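Jundthorpe Clothing Room Extends Its Hours and Revises Sorting Guidance

The Jundthorpe Community Clothing Room will open for 3000 local households from January, following the agreement of the Gernthorpe parish to share the cost of heating and supplies. Doors will open at 9 a.m., and the last donations will be accepted one hour before closing.

Garments received at the counter are taken to the sorting table, where each is separated from the pile, checked on both sides and folded before it is shelved by size.

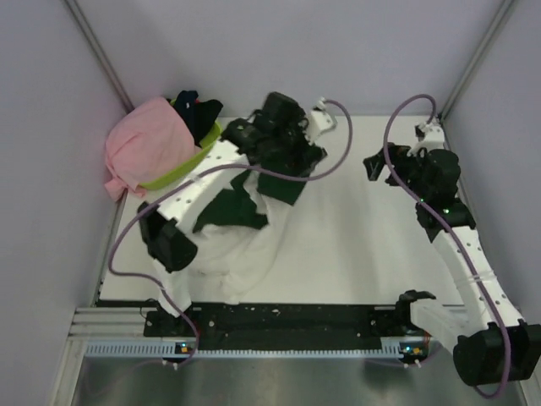 Changes to sorting

Under the revised guidance, white and light-colored items are to be laid out on a clean white surface so that stains and loose seams can be found. Dark items are kept to one side until the light ones have been cleared. Garments with printed lettering are folded with the print facing inward — a request made by the Huaranga School, which receives a share of the children's clothing each term.
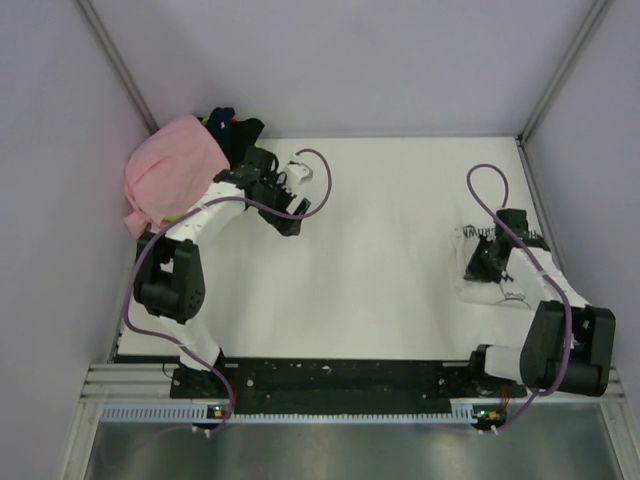

Items that fail inspection will no longer be returned to donors. They will be passed to Demomen, a textile recycling firm, which has agreed to collect every three weeks. Collections had previously been made only when storage was full.

Knitwear will be handled separately. It should be opened out by hand, checked at the cuffs and collar, and stored flat.

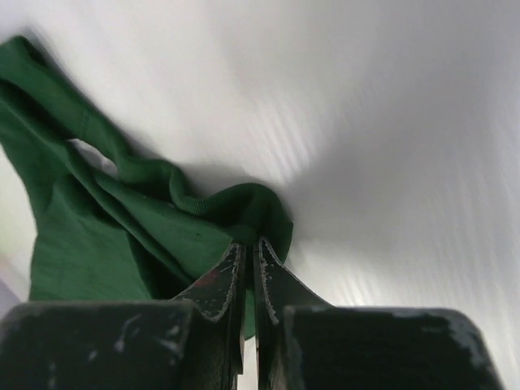
Green fabric on the white work surface at Jundthorpe.

"Most of what we receive is in good condition and simply needs to be sorted with care," said Dolores Benavides, manager of the clothing room. "The new guidance gives every table the same order of work."
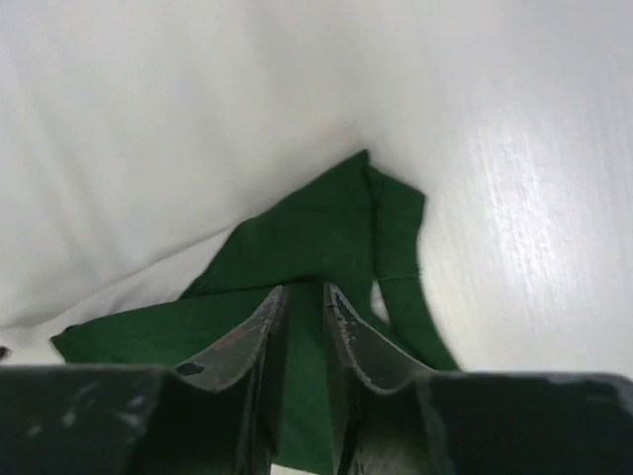
Donors are asked to bring clothing washed, dry and unfolded, in open baskets or bags weighing no more than about 8 pounds. Shoes, bedding and curtains cannot be accepted at present. Copies of the guidance are available at the front counter and at the Gernthorpe parish office.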